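Wk 4 handout - Scene notes and witness statements
Instructor: Mwanaisha Sang

Case for today: the Drutgate warehouse break-in. Read the call log first.

- First officer in: safety, then medical, then tape. Write down arrival time right away
- Entry log starts at the tape. Everyone signs, supervisors too
- Separate witnesses early. They talk, stories blend
- Open questions only. "What did you see" and stop talking
- Statement in thier words, don't fix grammar

Drutgate log has 120 entries, two with no exit time. Defense will find both. Compare w/ Berbridge file, pp. on chain of custody.

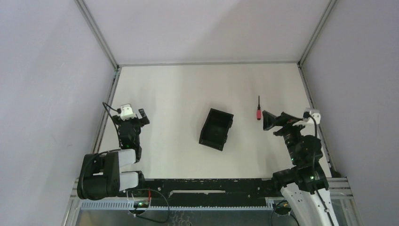
Reading time: 2 min

For next class: draft a one page statement from the Başaran interview, 400 words max. Initial evry correction, no white-out. Bring two copies, swap with partner at start.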